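**Skukthorpe, viernes 2 de octubre** - El laboratorio Pulel ha cerrado la primera fase de recogida de demostraciones para Pina, su sistema de aprendizaje por imitación destinado a tareas de manipulación con dos brazos. El conjunto reúne 1465 episodios teleoperados, de los cuales 1351 han superado la revisión y pasarán al entrenamiento.

La campaña comenzó en julio y se ha desarrollado en 5 puestos de trabajo de configuración equivalente: mesa de tablero claro, dos brazos enfrentados con pinza paralela y una cámara situada en la cabecera. Cada episodio registra las posiciones articulares, la apertura de ambas pinzas y el vídeo sincronizado. La duración media es de 34 segundos.

Según Elmarie Pretorius, responsable de la adquisición de datos, el criterio de descarte se fijó antes de grabar y no se ha modificado. Se eliminan los episodios con pérdida de sincronía entre cámara y articulaciones, los que contienen una pausa prolongada del operador y aquellos en los que una pieza sale del área de trabajo. Los intentos fallidos con recuperación posterior se conservan y se etiquetan por separado.

«Un agarre corregido a mitad de trayectoria contiene información que no aparece en una ejecución limpia», señala Pretorius. «En la versión anterior los borrábamos y el modelo no sabía salir de un contacto mal alineado».

El repertorio incluye recogida y colocación, traspaso de objetos entre pinzas y tareas de contacto entre dos piezas sostenidas en el aire. Este último grupo es el que más horas ha exigido: ninguna de las dos piezas tiene apoyo en la mesa y el error de posición de un brazo se suma al del otro.

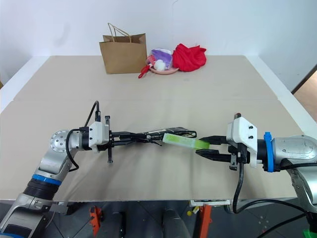

Para las tareas de contacto, los operadores trabajan con piezas de geometría sencilla y con objetos de uso corriente. Sobre el tablero se dejan además artículos ajenos a la tarea, como bolsas, platos, juguetes o telas, cuya disposición cambia entre sesiones. El objetivo es que la política aprendida no dependa de un fondo fijo.

El etiquetado ha corrido a cargo de Waweru, que ha segmentado cada episodio en aproximación, agarre, alineación, contacto y retirada. Mwende Simiyu, coordinadora de anotación de la empresa, indica que la frontera entre alineación y contacto ha sido la más discutida - en parte de las grabaciones los dedos de la pinza ocultan la zona de unión - y que en esos casos se ha recurrido a la señal de las articulaciones para fijar el instante de cambio.

El entrenamiento se realizará en las instalaciones de Pulel en Skukthorpe. La evaluación empleará objetos que no figuran en el conjunto y uno de los puestos quedará reservado para esas pruebas. El laboratorio no ha comunicado si publicará los datos.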